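May 16, 2024

Office side, glass partition + chairs. Picking up where I left off on the noise and glare complaints.

Blinds on the partition first. Went along with a cloth and the Prikodine spray, slats came up ok but the cords are stiff. Do NOT yank. One wand is slipping at the top, needs a new clip, have put it on the Skalport order (order no. 533). Leave them drawn for now, with them open the glare on the desks is bad after lunch and people start dragging chairs around to get out of it.

Chairs. Checked arms, gas lift, casters on all the mesh ones. 2 have hair and thread wound round the axles, cut it out with the Pruner snips, roll fine on the wood now. Floor has faint tracks where they get pushed back from the tables, not deep. Deák floor wax maybe, but test a corner frist. Ask what was used last August, the finish went cloudy by the door and I don't want that again.

Sound: it is the glass. Clap next to it and it rings. Talking near the partition carries right down the room, blinds drawn or not. Felt strips along the bottom rail? Cheap to try. Quote for proper panels was 2,000, too much for this budget.

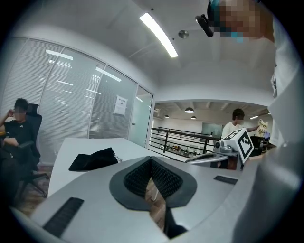 Emrys Parri thinks felt on the rail will do nothing and wants a rug under the chairs instead, says the casters are half the racket anyway. Fair, but a rug catches the wheels and then we're back to cutting thread out of axles. Will try hard mat under one chair, 17 mm pile stuff is out.

To do: wand clip, wax test, felt, borow a mat from upstairs.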